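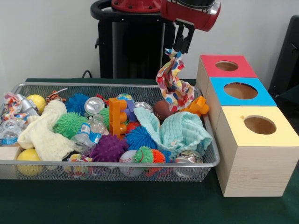
Most arguments about robot training data are arguments about quantity. I want to argue about the clutter, and about who decides what it contains.

For the past year I have worked on a sorting task that we call Inton. The setup is plain: a container full of mixed objects, a set of boxes with round holes in their tops, and an arm with a two-finger gripper. An operator drives the arm through the task and the run is stored as one example. The learning system, Amora, later tries to copy what the operator did, given only the camera views and the joint readings.

Our first collection had 600 examples, and nearly all of them were clean. Operators laid the objects out with space between them. Each grasp worked on the first try or the run was thrown away. Training loss fell quickly. The policy then did badly as soon as two objects touched, and it did worst on cloth.

The usual response is to collect more of the same. Po-yen Ko, who ran collection at the time, proposed exactly that, and the case was reasonable on paper: the curve had not flattened, and operator time was already booked. I opposed it. A larger set of spaced-out objects would have told the system more about a situation it would rarely meet. The curve had not flattened because we were measuring it on held-out runs that were laid out the same way.

What I wanted, and what we now do, is to fill the container until things press against one another. Spiky balls catch on knitted cloth. Cans roll under the edge of a towel. A ball sits in a gap between two other balls and the fingers have no clean side to come in from. The operator has to decide whether to move the neighbor first, take the neighbor instead, or push in and accept a poor grip. Those decisions are the content of the data. In a sparse layout they are never made, so they can't be learned.

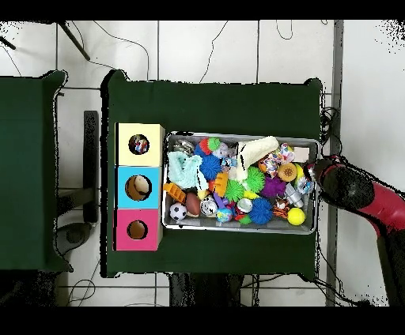
Cloth deserves its own paragraph. A rigid object has a small number of good grasps, and an operator will find one of them within seconds. A cloth can be pinched almost anywhere, and nearly every pinch lifts it. The trouble starts afterward. A long piece picked up at one end hangs down and may bring something with it, and getting it through a round hole is a different job from dropping a ball through the same hole. Operators solve this in different ways. Some regrip near the middle. Some lower the free end first and feed the rest in after it. Efraín Villanueva argued for picking one method and writing it into the instructions, on the grounds that a policy trained on two methods may average them and do neither. He has a point, and with the older model we saw that kind of averaging. With the current one we see it much less, and I would now leave the choice to the operator and record which operator it was.

The second thing I would change in common practice is the deletion of failed grasps. Our tool, Pap, used to offer a single button at the end of a run: keep or discard. Any run with a drop was discarded by habit. We replaced this with a mark placed at the moment of the error, so the recovery that follows stays in the set. A run in which the operator misses, backs off by a few centimeters and comes in from another angle is worth more to me than a run without a miss. The cost is that someone has to review the marks, and reviewers disagree on what counts as an error. A slow approach is a matter of taste. A drop is not.

The third is reset. After each run the objects go back into the container, and people have habits about how they do this. The large soft things go in first, the balls go on top, and after a day of work the layouts look alike. We found this in September when a policy that scored well in our own room failed at Clillamano, where the container had been packed by people who had never seen ours. The fix was dull. We tip everything out and put it back in an order drawn from a list. It adds around 40 seconds per run and operators dislike it. I would keep it even if it doubled that.

There is a fair objection to all of this, that hard examples are slow. We get fewer runs per shift than we did with sparse layouts, with 4 operators instead of 8 on the rota, and managers read the run count before they read anything else. I don't have a good answer beyond asking them to count grasps under contact as a separate figure. Ours now appears next to the run total in the weekly sheet, and the two do not move together.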